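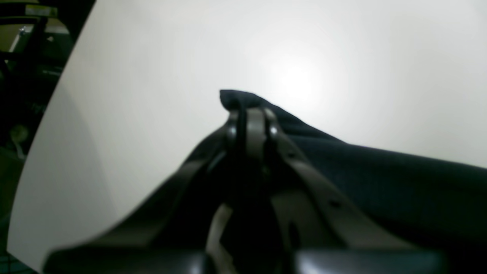
Letters first, phone numbers later: the man behind a slower dating app

Uriel Cervantes met his wife on a dating app and did not enjoy much of what came before it. "I had 40 conversations going at one point," he said. "I couldn't tell you a thing about any of them."

He started Fomance in March with 27 people he knew from Bremness, where he still lives. It now has 566 members. Each can write to one person at a time, and photos stay hidden until both have sent three messages.
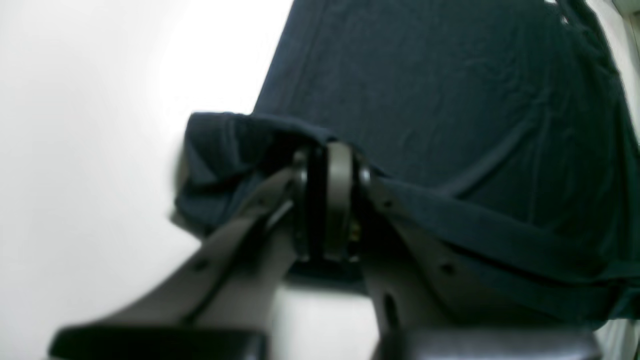

Dark navy blue cloth and the gripper

Cervantes said the rule annoys people at first. "They want to see a face. I get that. I tell them to wait two days and see if they still care."

Older members took to it fastest, he said, and a few asked if they could send real mail.

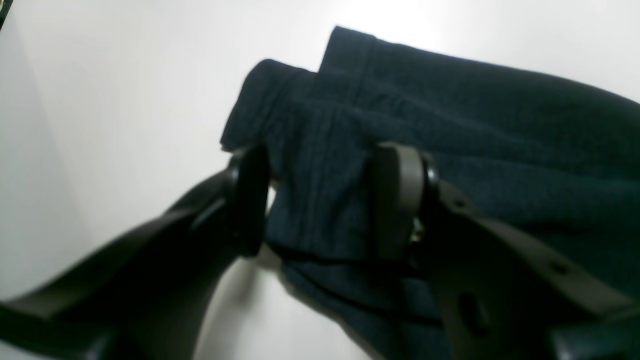

Navy fabric held on a white surface

The pandemic changed how people used it. First dates moved to walks, or to video calls that ran long. "People were writing whole pages," he said. "My mother read one over my shoulder and said it sounded like her and my dad."

He doesn't charge for membership and has turned down ads. His day job at Esquivel, a print shop in Motberg, pays the server bill.

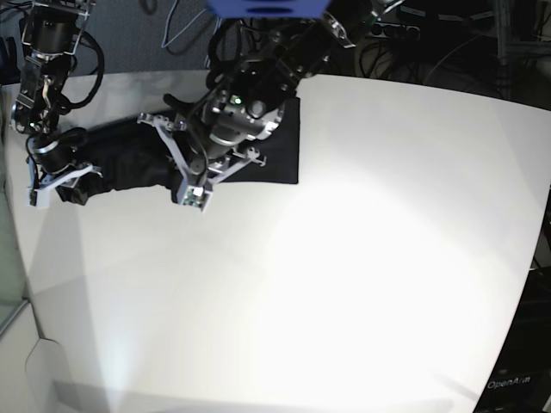 Two arms over the black cloth, white tabletop

Asked if he would let members write to two people at once, Cervantes said he gets that request every week. "I might try it next year. My wife says no."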